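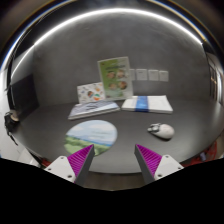
Dratov: egg-timing notes, data card

Version 3

What is in it

A table of 400 boiled-egg trials, written up by home cooks between October and spring. Each row has the egg size as printed on the carton, the starting temperature of the water, minutes in the pot, and a one-word verdict on the yolk. It was put together to test the timing chart in the Vurkilura cookbook, which claims to work in any kitchen. I doubted that when I started and I still do. 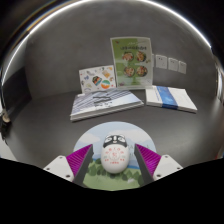
White egg-shaped toy held over a round printed card.

Files

trials.csv — one row per egg
cooks.csv — stove type, altitude band, pot size
chart.csv — the Vurkilura times, typed in by hand

Where the rows came from

Most came in through a web form. Another 112 were copied from paper sheets kept by the Rocha cooking club. The paper rows are better. People filling in the form tended to round to the nearest minute, and I suspect a few of them filled it in from memory on Sunday night.

Known problems

"Jammy" means whatever the cook thinks it means. We asked for a photo of the cut yolk and got so few that the column was dropped in version 2.

Egg size is not weight. A carton of large eggs has a fair spread in it, and hardly any of our cooks owned a scale fine enough to show it.

The Tadau rows were all done on one electric stove. Do not use them to say anything about gas.

Fresh eggs are supposed to peel badly. Maybe so, but the peel score here was added late and is blank for every paper row, so please stop citing this table as proof.

What you can do with it

Compare cold start against boiling start. Check how far the chart drifts for small eggs. I would not fit anything fancy to it, and a "perfect egg" calculator built on these rows will be wrong for somebody's breakfast.

Changes

3: fixed swapped columns in cooks.csv, removed duplicate form entries
2: dropped photo column, added peel score

License

Free to reuse with credit. Corrections are welcome if they come with row numbers.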